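Three months with a robot that wants to fix computers

I went to the shared workshop on Grenel Street in a bad mood about robots. I have seen plenty of arms wave at trade fairs, and very few of them do a job I would pay for. The man who has been building this one asked me not to use his name, partly over his day job and partly, he said, "so that if it goes nowhere I can pretend it was someone else's." He repairs office computers for a living. In the evenings he is trying to get an arm to do the dull part of that.

He calls the project Piterau and would not tell me why. The arm came used, from a packaging firm called Hartono that was closing a line, and the control software is his own, built on top of a free toolkit. I asked what he had paid for the gripper. "The fingers cost me 375 dollars, and I regretted it for a week."

I asked him what problem it solves.

"Stripping old desktops," he said. "Wisbridge sends me pallets of them. Memory out, drive out, cards out, test what's worth testing. It's boring and I make mistakes when I'm bored."

So a person with a screwdriver could do it?

"Faster, yes. Much faster."
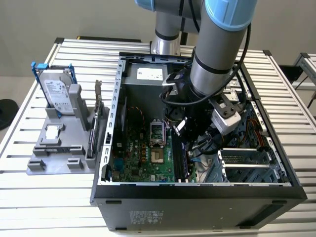 He does not oversell the thing, I'll give him that. What bothered me was how much of the job had been done before the arm got near it. The tower was already on its side on the rail table with the side panel off, and the processor socket was empty. Next to the case was a gray printed tray with a place for everything, a Seagate drive standing in its blue caddy at the back and a circuit card upright in a holder. I said it looked to me as if the tray was doing the thinking.

"The tray is most of it," he said. "People want to talk about the arm. I printed that tray over and over. If the card leans, the fingers miss it, and then you're standing there with your hand on the stop button."

How often does he press the stop button?

"Less than in January."

I pushed for a figure. Out of his last 30 tries at moving a memory stick, he said, it had failed on 3. He keeps a notebook and let me look through it. The pages bear him out, though I noticed that a run where he nudged the case by hand halfway through had gone down as a success. We argued over that one for a while. He changed it in pen, which makes it 4, and he didn't look happy with me.

Memory is the part he is proudest of and the part I trust least. A stick has to go in straight, with a fair amount of force, between two clips that don't care how clever your software is.
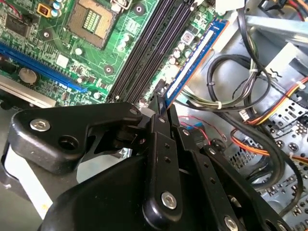

My worry is damage. Pushing hard on a board that cost somebody real money is something I would want a person to feel through their thumbs. On his wrist camera's view, the two black fingertips had hold of a blue stick by one end only, right beside the slots, with looped black cable close by on the other side. I asked what happens if the arm drags a cable along with it.

"Then it drags a cable along with it," he said. "I've got a force limit. It stops. It doesn't know why it stopped."

Does that count as working?

"It counts as not breaking anything, and I'd take that. My first version broke things."

He thinks that by next year he could leave it alone with a case for a whole lunch break. I don't. Every desktop maker routes its wires differently, and he admitted that a model he hadn't measured would mean a new tray and several evenings of setup. When I asked if he would sell the setup to another repair shop, he laughed and said he wouldn't know what to put on the invoice.

I did ask, on my way out, whether he would be quicker just hiring a teenager for the summer.

"Probably," he said. "But then I'd have to talk to a teenager."

He went back to the notebook before I had my coat on.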